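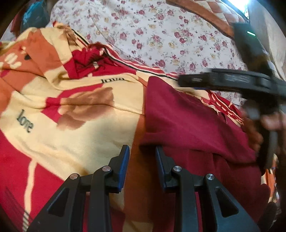

Storing Table Linens and Spare Bedding

Pramcombe Household Advice Service
Last reviewed 19th July

Fabrics kept in a cupboard for most of the year need some care before they are put away. Residents are asked to read these notes together with the care label on each item. Where the two disagree, the label should be followed.

Before storage

Wash every item, including those that look clean. Body oils and spilled drinks may leave no visible mark at first but can turn yellow over several months. Cotton sheets without a special finish can usually be washed at 95 degrees Fahrenheit for light soiling. Do not use starch on anything that will be stored for a season or longer, as it attracts silverfish and weakens the fabric along the folds.

Dry items fully. Seams and hems hold moisture longer than the rest of the cloth and should be checked by hand. An item that feels cool at the hem should go back on the line.

Folding

Fold loosely. For large tablecloths, roll the cloth around a cardboard tube covered with acid-free tissue. Where rolling is not practical, refold each piece along different lines every 4 months — March is a convenient time to begin, when winter bedding is being changed.

Do not stack heavy blankets on top of fine linens. Place the heaviest pieces on the lowest shelf.

Choosing a place

An inside closet is better than an attic or a basement. Bare wood shelves should be lined with washed cotton or tissue, and the lining replaced once a year. Plastic bags from the dry cleaner should be removed before storage. Lidded boxes are suitable if the contents are completely dry.

Cedar blocks may be used, but should not touch the fabric. Sand them lightly when the scent fades.

Stains found later

Old yellow marks on white cotton often respond to a long soak in oxygen bleach. Follow the directions on the package and rinse twice. Silk, wool and embroidered pieces should not be treated this way. Residents of Pramcombe and Vordale may bring such items to the textile care desk during normal opening hours for advice on cleaning.

Related pages: Removing Candle Wax; Airing Pillows and Quilts; Mending Small Tears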